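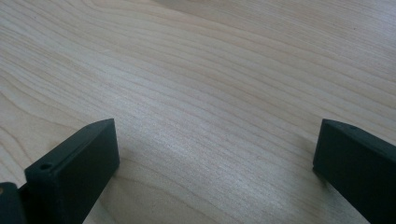 Wood grain

Wood grain is the arrangement of fibers in wood and the pattern those fibers make on a cut surface. The word is used loosely. A carpenter may mean the direction of the fibers, while a furniture buyer usually means the lines and shapes that show on a board.

Formation

A tree in a climate with distinct seasons adds one layer of wood a year. Wood formed early in the growing season has larger, thinner-walled cells and is often lighter in color. Wood formed later is denser. The contrast between the two makes the rings seen on a stump and the lines seen on a plank. In the tropics, where growth may not stop, rings can be faint or missing.

Effect of sawing

The same log gives different patterns depending on how it is cut. Flat-sawn boards are cut so that the rings meet the face at a low angle, and they often show arches and ovals. Quarter-sawn boards are cut with the rings close to upright and show straighter lines. Quarter-sawing wastes more of the log but the boards are less likely to cup. 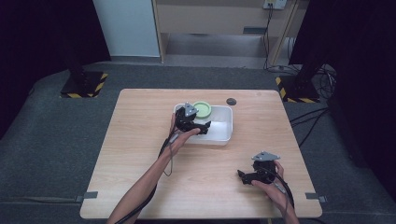

Pale, fine-grained table surface with a tray.

Figure

Figure is the general name for markings that go beyond the ordinary lines. Curly figure comes from wavy fibers, and bird's-eye figure from small dips in the growth layers. Burls, which are rounded outgrowths on the trunk or roots, have fibers running in many directions.

Collections

Wood samples are kept for study and for identifying timber. The Foltgate Wood Collection holds 1,764 labeled blocks, almost 24 of them from trees felled at Cetton. Its catalog was revised by Dalia El Ouafi and Gorazd Vukadinović, who sorted the blocks into 6 groups by pore type and figure.

Working with grain

Planing against the rise of the fibers tends to tear the surface. Sanding across the grain leaves scratches that show up under stain.

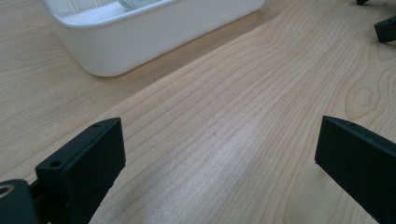

Does grain direction affect how much a board swells?

Wood swells and shrinks very little along the grain. Most of the movement is across the width and thickness, and in most species it is greatest in the direction that follows the rings.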